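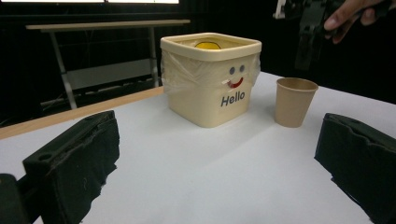 Figure 7.1 Square tub with a printed "Hello," and a paper cup.

Chapter 7
What the Number in the Corner Means

Turn over almost any art print sold in the last hundred years, or look along its bottom margin, and you will find a small fraction in pencil. The lower number is the size of the edition. The upper number is supposed to tell you which print you have. Buyers like this fraction very much, and sellers like it even more. In this chapter we ask what it proves, and the answer is less than most gallery labels suggest.

Start with the upper number. Many beginners believe that a low one is better, and that print 3 must have come off the press before print 38. In a working shop the sheets go from the press to the drying rack, from the rack to a stack, and from the stack to a table where somebody checks them for smudges. By the time the artist sits down with a pencil, the order of printing is usually lost. The artist numbers whatever is on top. With drypoint, where the burr on the plate wears down quickly, an early pull really can look richer. With a screen print or a wood block the difference is hard to find with a magnifying glass, and a collector who pays extra for 1/40 is paying for a pencil mark.

The lower number deserves more respect, but it has holes too. It leaves out the artist's proofs, the printer's proofs, and the trial sheets somebody took home. It says nothing about a second edition on different paper, or in a different blue. Take the Bridach portfolio, which we will return to in section 7.4. Its sheets are marked as an edition of 500. The shop ledger, kept at Tresilstead, records 2217 good impressions from the same blocks over six years, sold under three titles. No rule had been broken. Each title was its own edition, with its own fraction, and each fraction was correct.

You may be told that the blocks or plates were destroyed after printing. Ask how. A single scratched line across a plate is called cancellation, and it does stop honest reuse. It doesn't stop a shop that photographed the plate first. Cancellation proofs, pulled from the scratched plate to show that the job was done, are themselves sold, often numbered, and sometimes for a good price. 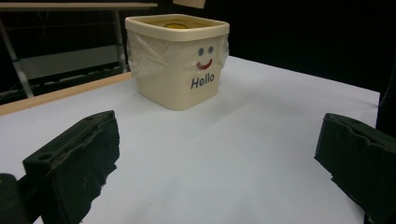

Violeta Montecinos, reading an early draft of this chapter, thought we were being unfair. Numbering, she wrote, is a promise between people who mostly never meet, and the fact that some shops bend it is no reason to sneer at the ones that keep it. She added that she has signed editions until her hand cramped and never once lost count.

We take the point, and we have left our paragraphs as they were. A promise is fine when you know who made it. The trouble begins when the print has passed through four owners and the only witness left is the pencil.

What should a careful student look at, then? Paper first. Watermarks, thickness, and the way the edge was torn or cut are harder to fake than a fraction, though they can be faked. Then the bite of the plate or block into the sheet. Then any record from the shop, bearing in mind that the shop wrote it. The Konstantinidis list, still quoted in sale catalogs, gives 2957 impressions for a set of harbor views and was put together from memory one January by a man who had left the trade. It is useful. It has also been copied so often that people treat it as a count.

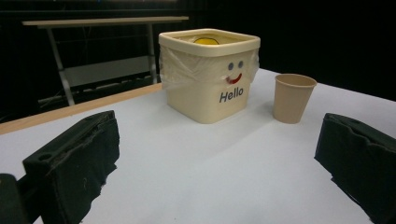
Figure 7.2 Cream-colored tub with a drawn face, lined with clear plastic.

Before you read on

Pick one numbered print you can handle or look at closely, in a school collection, a library, or at home. Write down what the margin claims. Next to each claim write who could have made it, and when. Leave a blank where you don't know, and expect several blanks.

Terms used in this chapter: edition, impression, artist's proof, trial proof, cancellation, restrike, open edition.

Section 7.1 begins with the Cisau woodcuts, which carry no numbers at all and have sold perfectly well without them.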